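Reading time: 2 minutes

Trulline outdoor sweeper, tested

The Trulline is a self-driving sweeper for yards, car parks and paved squares. It costs 30 a day on the hire plan, and I had it for most of May. I wanted to know if a machine can take over the morning sweep yet.

On open ground it can, mostly. You walk it once round the edge of the area, press save, and after that it works in straight lines and picks up leaves, grit and cigarette ends. A full charge lasts 90 minutes. Johanna Berchtold, who runs the grounds team I borrowed a corner from, thought the finish was as good as her own crew's on a dry day. After rain it was worse – leaves stuck flat to the paving and it drove straight over them.

Edges are the weak point. It keeps well away from kerbs and planting, so someone still has to follow with a broom where most of the litter ends up. It can't empty its own bin either, and the bin is small.

The app is clear enough, though I had to save one map 2 times before it stuck. Spare brushes clip on without tools.

I'd hire it for a big, plain site with few corners. For a small courtyard I'd keep the broom. The older Muvura is slower but gets closer to walls, and Nuwan Sheikh's long test of that one is listed at the end.

Related reviews
Muvura yard sweeper: the long test, by Nuwan Sheikh
Flesarora window cleaner
Can a robot fold towels yet? by Rokeya Talukder 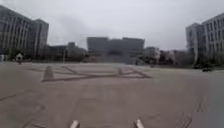 Open paving, with trees and shrubs along the far buildings.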